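Vasteler Lockout/Tagout Basics, second edition: course review

Reviewed by Yuk-lan Yeh, 2019-02-02

Lockout/Tagout Basics is a self-paced safety course for maintenance and production staff, supplied on a single disc or as a network install. Vasteler sells it per site. The reviewed copy was the network version, installed on a training server and completed by 80 employees, most of them fitters and line operators with no previous isolation training.

The course has six modules: stored energy, types of isolation point, locks and tags, the written procedure, group lockout, and return to service. Each ends with a ten-item test. The pass mark is set by the administrator and defaults to eight. Results go to a log that can be exported as a plain text file. The log holds 2,000 records before it has to be archived, a limit given only in the installation notes. 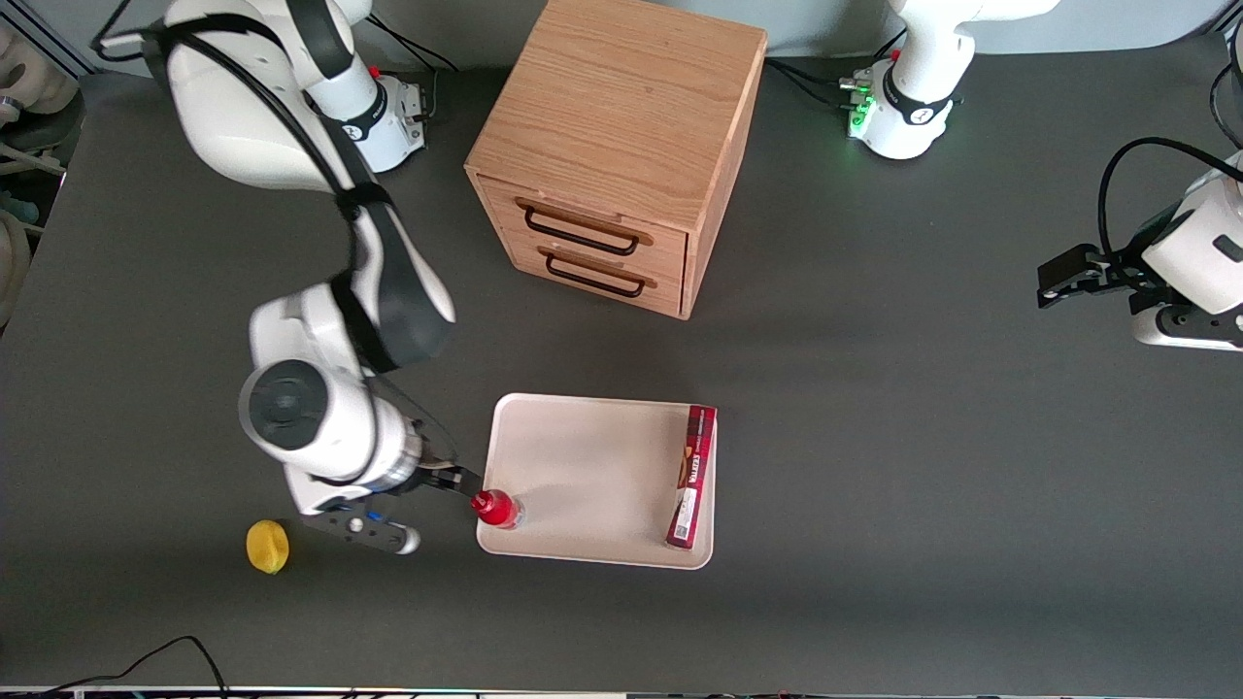
Module two deals with isolation points and is the strongest part of the course. Electrical, pneumatic, hydraulic and gravity hazards are treated separately, with a worked procedure for each. The section on jointed machinery is short but correct. It tells the learner to treat every link as a load that may drop, to keep hands away from the joints and to stay out from beneath the arm. There is an exercise at the end, in which the learner must list both the load and the grip before writing the tag.

Module four is weaker. The sample procedure form does not match the one in the printed workbook, and two fields have different names. Group lockout is covered properly, including shift handover, which the older Drollmont course left out.

Narration is clear and can be switched off. Screen text is legible at normal size. Modules cannot be paused in the middle of a test, and a learner who closes the window loses the attempt.

The site licence costs 1,784 with workbooks and 1,681 without. The workbook is worth having once the form is corrected.

Suitable for initial training and yearly refreshers. Site-specific procedures must still be taught separately.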